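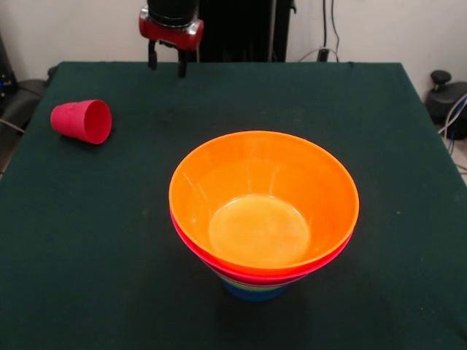
Bowls stacked, red cup on its side, green cloth.

Lists > Jimside Supper Club > Kitchen and Table > Re: plastic bowls, nested or flat?

Following up on the dish question from Sunday. I would like us to keep the colored bowls nested between suppers, blue at the bottom and the wide ones last. The cupboard at Lurkow is 70 cm across and the stack fits with room for the cups. The cups should go beside the stack. If a bowl won't sit down inside the next one, leave it out and start a second pile.

I also priced replacements. Dretetti wants 516 for a full set, and we don't need one. A few odd bowls will do, any color. 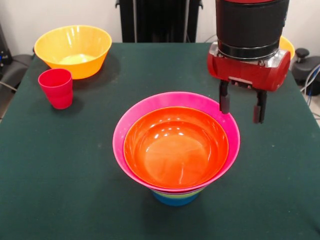

On the list, Falcão wrote:

> Nested is fine for the deep ones, but they stick
> if they go away damp. Last July it took two of us
> to get the pink one off. Can we dry them overnight
> on the table first and stack in the morning?

Yes, that works for me – the table is free until 3 the next day. Spread them out on the green cloth with the open side up, big bowls along the back and the small ones in front.

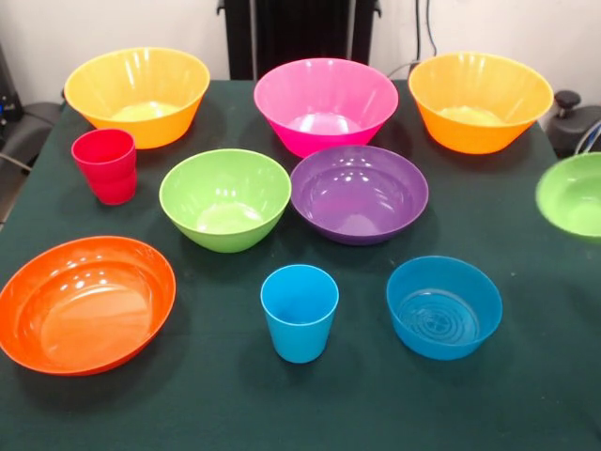
The shallow ones can go in the drawer under the cupboard, as they take up too much room in the stack. Please shake out the cloth before folding it. I'll put a note inside the cupboard door with the order of the bowls.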